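February 19, 2020

Up too late again. Plotter still on the bench, humming even when it's not doing anything. Firmware from Cornura finally went on, third try. First two times it just sat there with the red light. Swapped the cable, same thing. Swapped it back, fine. No idea.

Ran the fern pattern on scrap card. Pen skips on the long curves, always on the left side. Tightened the belt a bit, better, then too tight and the motor started whining so backed it off again. Need to write down how many turns becuase I never remember.

Pens. The Lusteck ones blob at the start of every line. Fine for lettering, hopeless for anything with lots of little hops. Had 8 of them in the drawer, 3 already dried out. Going back to the cheap fineliners till the order comes. $43 for a set of the good ones plus postage — ouch, but the black really is black.
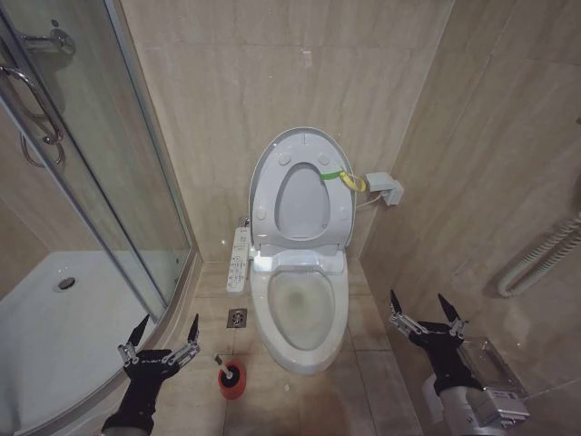 After tea had a go at the wooden bowls. Bigger than I've tried before and the holder only just grips. Put a strip of rubber mat round the jaws and that stopped the slipping, mostly. Colour bleeds into the grain if it isn't sealed first. One coat not enough. Two and the ink beads up. So one and a half?? Light sand in between maybe. Try tomorow on the ugly bowl.

Loltcombe market have said yes for July. Half a table, near the door, so it'll be freezing. Told them 400 cards and a few bowls and now I'm doing the sums and wondering what I was thinking. Fern one takes ages per card. The simple wave one is quick but looks like every other wave. Could do the wave in two colours, pause for the pen change. Means standing there the whole time though.

Emailed Uçar re the replacement pen lift. Old one still works if I give it a flick. No reply yet. If it dies before the market I'm sunk, might order two.

Things to do — seal bowls, fix the file with the double line (it draws the border twice, drives me mad), buy card, not the shiny stuff. Ring about the stall fee. Move the plotter off the wobbly end of the bench, been saying that since before Christmas.

Left hand covered in ink. Bed.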